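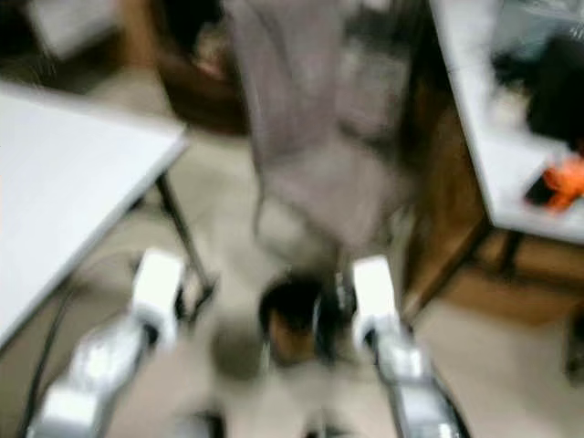 **区分:床面・通路・配線(作業室)**

点検票 752/Endale棟 作業室
点検者:Marlina Saragih 確認者:Hefin Phillips
実施:7月分定期点検

| 点検項目 | 判定 | 所見 |
|---|---|---|
| 机の間の通路 | 要改善 | 白い天板の机2台の間に物があり、通行の支障となるおそれがある。 |
| 床上の物品 | 要改善 | 灰色の椅子の手前の床面に暗色の丸みを帯びたものを認める。椅子の脚部か物品かを現地で確認し、物品であれば所定の棚へ移すこと。 |
| 電源・通信ケーブル | 要改善 | 左側の机の下から黒いケーブルが床面に出ている。机の脚に沿わせて固定すること。 |
| 椅子の収納 | 要確認 | 離席時は机の下に収め、通路側に残さないこと。 |
| 机の安定 | 良 | がたつきなし。 |
| 床材の損傷 | 良 | 剥がれ、段差なし。 |

**コメント**

ケーブルについては前回点検でも同様の指摘を行っている。結束材は備品番号875を使用し、不足する場合はDewanti Lieuまで申請されたい。

是正期限は通知受領後5日以内とする。完了後、室の責任者は本票の写しに署名のうえ、Dudcombe管理室へ提出すること。椅子の収納については、次回点検時に改めて判定する。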